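Ilze Avotiņš
September 11, 2026

Putting the summer bedroom away and getting the cold-weather things out. I'll post as I go, mostly so I remember next year where I put it all.

1/ Started with the closet shelf. Two storage bags up there from last spring, both labeled "winter," which is not much help. Next time the label says what's inside.

2/ Sweaters first. I lay each one flat, fold the arms back, fold in thirds. Anything with a hole goes in the mending pile. The gray one from Dunne has a hole in the elbow again – second year in a row.

3/ Shorts and tank tops went into the bag the sweaters came out of. I washed them all at the end of August so there was nothing to do but fold.

4/ Found one glove. The other was in the sleeve of the rain jacket.

5/ Someone asked about the storage bags. They're Trivaveck, the medium size with the zipper on three sides. I paid 50 for the set two years ago at the store in Jerkham. One zipper pull came off and I replaced it with a paper clip.

6/ Scarves don't get folded. They go over one hanger, all of them, and the hanger goes at the end of the rod by the door.

7/ Lunch. Back in a bit.

8/ Coats and jackets now. I check every pocket before anything gets hung up. So far: a parking stub from Remholm, a hair tie, two cough drops.

9/ I do the jackets on the bed. The closet floor is too dusty and the chair is full of sweaters. Beige puffer is out, on top of the monkey blanket.

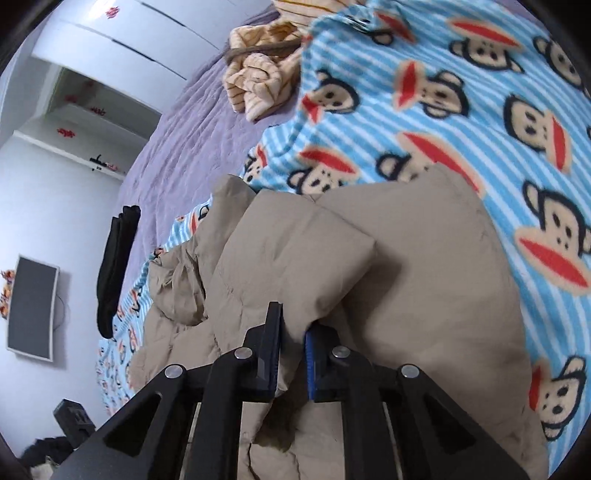

10/ Can you keep a puffer in a storage bag all summer? You can, but hang it if you have the room. Mine takes a day or two on a hanger to fill back out after it's been packed down.

11/ If yours is still flat after that, put it in the dryer on low with a couple of clean tennis balls. Check the tag first.

12/ The fleece blankets stay out all year in this house. They get washed cold and dried on low, no softener. Softener made the old one feel waxy.

13/ Wool coat needs a button. I have the button. It's in the dish on the dresser with the spare keys.

14/ Bags are back on the shelf, new labels on both: "shorts, tanks, swim" and "sheets, thin blanket." Boots are tomorrow – they need cleaning and I'm out of the brush kind of polish.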